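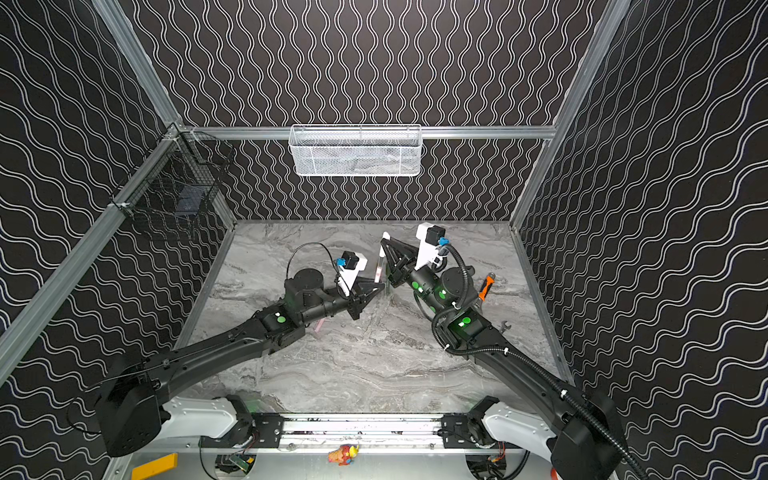

Wavy lines on three walls: vertical at the back, diagonal at the sides. Marble-pattern base, wire baskets.

Roswood Home Help > Walls and Coverings > Pattern matching

Matching a wavy repeat at inside corners that are not plumb

Posted by Fereshteh Salehi, July 2022

I am covering the back wall and both side walls of a laundry alcove with a printed wave pattern. The material is Cikum self-adhesive vinyl, matte. The label gives a vertical repeat of 7 inches and says "straight match." The back wall is 162 inches wide. The side walls are much shorter.

The left inside corner leans. Held against a level, the gap at the top is almost 2 inches. The right corner is close enough to plumb that I would ignore it.

On the back wall I want the waves to run vertically. On the side walls I am thinking of turning the material so that they run diagonally. I have seen this done and I like it, but I can't find instructions for it. My points of confusion:

If I wrap the last back wall strip around the leaning corner, does the lean carry over to the side wall and get worse with every strip?

If the side walls are diagonal anyway, is there any sense in trying to match at the corner?

How do I work out the waste? The calculator on the store page only handles vertical strips.

The walls are painted drywall, satin finish, painted in March. I washed them with dish soap and rinsed them. Do I need a primer? The store recommends one called Kotitance, but the can says "for paste-the-wall papers" and mine is self-adhesive.

deltaplumb
Member, 162 posts

Do not wrap the strip. Wrapping works with paste because you can slide the paper while the paste is open. Vinyl with a pressure adhesive grabs, and a full-width wrap around a leaning corner will wrinkle on one side or the other. The usual method is an overlap cut:

Measure from the edge of the last full strip to the corner at the top, the middle and the bottom. Take the largest of the three measurements and add half an inch. Cut the strip to that width, hang it, and press the extra half inch around onto the side wall. It is narrow enough to lie flat if you nick it at the top and bottom.

Draw a new plumb line on the side wall. Do not measure from the corner to get it. Use a level or a plumb bob, and place the line so that the first side wall piece covers the half inch at every height. Hang to that line and trim the overhang in the corner with a fresh blade against a broad knife. Cut through the top layer only.

That answers your first point. The lean stays in the corner. It shows as a cut that wanders slightly across the pattern, and with a wave print the eye has trouble picking it out. Stripes would be another matter.

On matching: a vertical wave meeting a diagonal wave has no match. The lines arrive at different angles, so at best you could make a few of them touch. Leave it. What does matter is that the seams within each side wall match each other, and that both side walls lean in directions you chose on purpose. Mirrored diagonals tend to look more settled than parallel ones. Tape up two offcuts and look at them from the doorway before you cut anything long.

Hang the back wall from the center outward so that the two corner strips come out the same width. Check the width before you start. If it leaves slivers at both ends, shift the layout by half a strip so that a seam sits on the centerline.

For the primer, read the back of the Cikum label. If it says nothing about primer, test an offcut on the wall and leave it overnight. Satin paint is usually fine for self-adhesive. Matte is the one that gives trouble.

R. Esfahani
Member

I agree with the corner method. On the waste, which was not covered:

For the vertical strips, divide the wall height by the repeat, round up to a whole number, and multiply back. The result is your cut length. Add a few inches for trimming. With a straight match every strip starts at the same point in the pattern, so there is nothing else to account for. The loss per strip is always less than one full repeat, 7 inches in your case.

For the diagonal walls the loss is larger because both ends of every strip are cut at an angle. At 45 degrees each end projects past the finished edge by the full width of the roll. The triangles you cut off can fill the opposite corners of the same wall, but only if the pattern lines up there, and with a wave it often does not. Calculate the area of the side walls, add a third, and do not count on using the triangles.

Buy it all at once and check that the batch number is the same on every roll. Black grounds vary more than people expect. The difference does not show on the roll and does show at a seam.

Two further notes on diagonal hanging. Snap the reference line first and hang the longest strip to it, then work toward the corners with the shorter ones. And keep the roll square while you peel the backing, a foot or so at a time. Vinyl pulled on the bias stretches. It will recover over the next day and open the seam.

tbrand_pdx
New member

i used the kotitance under peel and stick in a closet and it held 100 percent, no lifting. it was over bare joint compound though so maybe not the same as your wall. let it dry longer than the can says

Fereshteh Salehi
Original poster

Thank you. I did the overnight test with an offcut and it took firm pulling to remove, with no paint on the back, so I am skipping the primer. With a seam on the centerline the corner strips come out at a usable width. I will mirror the side walls. One remaining question: does the half inch overlap at the corner show through as a ridge under matte vinyl?

deltaplumb
Member, 162 posts

Slightly, in raking light. Run a seam roller down it with light pressure and keep the overlap narrow. If you have a window to one side, put the overlap on the wall that faces away from it.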